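I've been asked to do the laundry-folding entry for our household encyclopedia, and I'm delighted, as I fold more shirts than anyone I know! What follows is the entry as I'd want to find it myself, with my own habits left in.

# Folding (of garments)

**Folding** is the last stage of the wash before things go back in the drawer. It covers everything from the quick over-and-over you give a tea towel to the careful business of a dress shirt with a collar. I'm sticking to soft tops with short sleeves here (see also *Pegging out*, *Airing*, *Ironing, avoidance of*).

## The surface

You want something wide, and you want it a bit grippy. A bare polished table is horrible for this, the cloth skates about and you end up chasing it. A bed is the usual answer, though a low bed will find out your back within a basketful. I like a sheet pulled over something flat, in a pale plain colour so that a dark sock can't hide on it. Ildikó Nyitrai, who wrote our entry on *Airing*, swears by an old blanket under the sheet and I've come round to that.

Smooth it before you start. You won't get every crease out and you needn't try, but a big ridge in the middle does get into the fold.

## Opening out

Most of the work is here, and most people skip it. A top comes out of the basket as a lump, and it has to be found before it can be folded: hem, shoulders, sleeves, in whatever order they turn up. Blue jersey is a particular nuisance to me under a dim bulb (navy worse still) because the inside and the outside look so alike. Feel for the seams.

Take hold of a corner and lift. If a sleeve has stuck up or gone in on itself, put two fingers down it and draw it out flat, then do the other one, even if it looks all right. 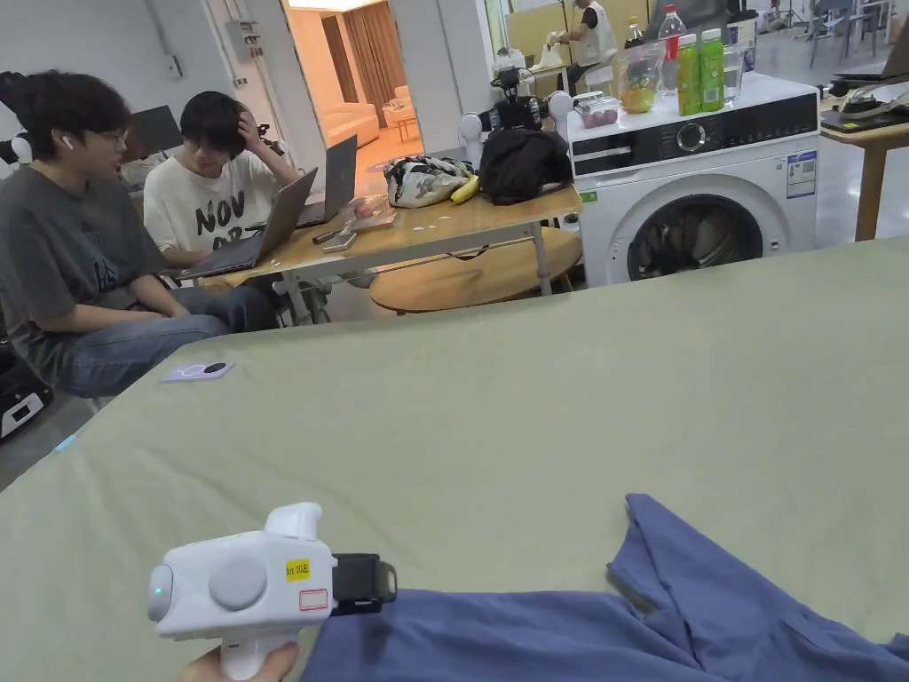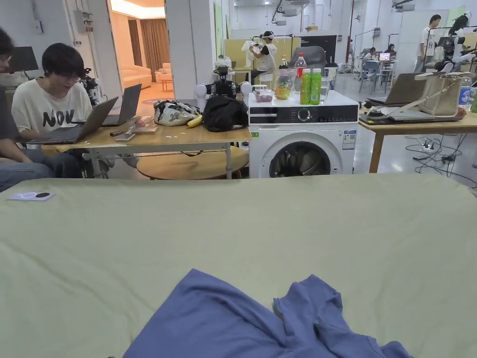

*Blue garment on a green cover, not yet folded.*

Household Encyclopedia, vol. 2, p. 583

## The fold itself

There are two main schools. In the **shop fold** the top lies face down, the sides come in towards the middle with the sleeves laid back along them, and the bottom comes up to meet the collar. It makes a lovely flat pile. In the **drawer fold** you carry on, folding again until you've got a little packet that stands on its edge, and then you can see every top you own at once. I changed over to this one March and have never gone back!

Duarte Rebelo prefers rolling, and there's a good deal to be said for it in a suitcase. At home I find the rolls come undone the moment I rummage.

Thick tops want fewer folds than thin ones. Anything with big printing across the chest I fold with the print outwards, as I don't like it stuck to itself in hot weather.

## Small tops

Children's things follow the same steps, only there's less to hold. Fold them in half down the middle, sleeve on sleeve, then once across, and stop there.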